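The Man Who Tunes the Bells at Wollwood

The bell ringer of Wollwood would like it understood that he didn't apply for the job. He had gone up the tower to complain about the noise.

"I'd just moved in across the road," he says, pouring coffee into a mug with no handle. "I had a speech prepared. It had sections. Then somebody handed me a rope to hold while they looked for a flashlight, and that was 30 years ago."

He has agreed to talk on the condition that his name be left out, on the grounds that everyone in Wollwood knows who he is and nobody outside it needs to. He is tall, recently retired from selling flooring, and wears his reading glasses on a bootlace. The tower has 8 bells, hung for full-circle ringing in the English style, and he has opinions on every one of them.

The treble is "a show-off." The tenor, the heaviest, is "a decent sort, but slow to get the joke." The fifth he declines to discuss until after lunch.

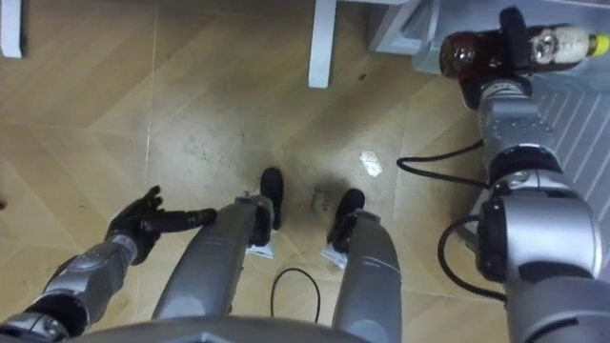
Full-circle ringing, for those who have managed to avoid it, has very little to do with tunes. Each bell swings through a complete turn and sounds once, and the ringers change the order from row to row according to patterns they have memorized. To the people below it can sound like a set of stairs falling down another set of stairs. To the people on the ropes it is closer to doing long division while operating a parachute.

"Folks ask when we're going to play something," he says. "A lady asked me for 'Moon River.' I told her we'd been playing for three hours. She said she'd been hoping that was the warm-up."

He learned in the old way, meaning he was shouted at. The first month was a single bell with the clapper tied, so that the town was spared. He remembers the rope burns and a pair of gloves he bought to prevent them, which were taken from him at the door. You don't wear gloves. He still isn't sure why, and he now takes them away from beginners himself.

The band rings at Vernard as well, where the tower is taller and the staircase has a bend in it that he describes as "personal." The two towers have been on bad terms since a May picnic at which somebody from Vernard said the Wollwood bells sounded like saucepans. He denies holding a grudge. He does, however, know where the speaker was standing, what she was eating and the fact that she went back for seconds.
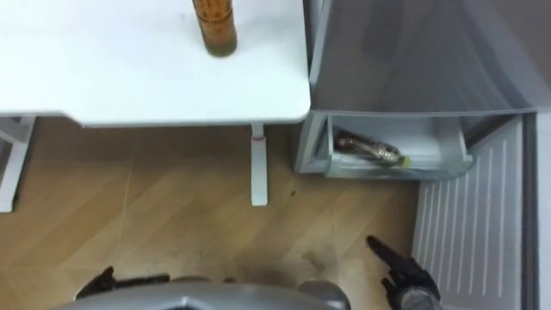
Vol. 8, No. 3

Which brings us, with lunch out of the way, to the fifth.

The fifth is flat. It has been flat since it was cast, and it was cast by a foundry at Utach that has long since closed. "I don't say the two things are connected," he says. Retuning means taking the bell down, trucking it off to be shaved on the inside with a lathe, and hauling it back up through a series of trapdoors. The last quote made him sit on the stairs for a while.

There is also the matter of the neighbors, who have come to love it. When the repair was raised at a town meeting, a man stood up and said the flat note was how he knew he was home. People clapped. The ringer, who had brought a chart, put it back in its folder.

"You can't fight that with a chart," he says. "I've tried. It was a good chart, too. It had color."

So the fifth stays as it is, and he rings it himself, on the theory that if a thing is going to bother somebody it may as well bother somebody who's used to it.

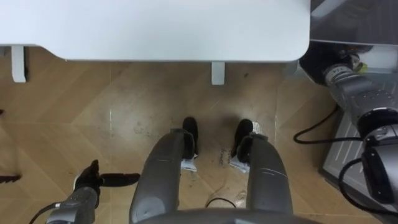

Does he ever get tired of it?

"I get tired of the stairs. The ringing I'd do in a wheelchair, if you could get one up there."

There are 100 steps, which he considers a suspiciously round number. He suspects the builders added a couple near the top to please a bishop. He used to take them in one go. Now he stops at the window halfway and pretends to check the weather, and the younger ringers, who are polite, stop behind him and agree that it looks like rain.

Younger ringers are his main concern these days. The band is two short for a full peal, which takes three hours with no breaks, no swapping and no getting a drink of water. He has put a notice in the library. He has put one in the Sibiya Diner, next to the pie case, where he felt people would be in a receptive mood. So far it has brought in a student, a dentist and a man who wanted to complain about the noise.

"I had him hold a rope," he says. "He's coming along fine."

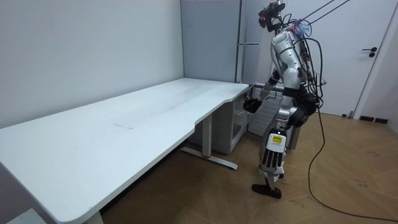

If You Want to Try It

Beginners meet at the foot of the Wollwood tower at seven in the evening on practice nights, which are posted on the door. Wear flat shoes and nothing that dangles. Scarves are collected on the way in. You don't need to read music, and he would prefer that you didn't mention it if you can.

Learning to handle one bell safely takes most people a couple of months. Learning to listen to the other seven takes longer, and he says he'll let us know.

Gloves may be left in the box by the stairs.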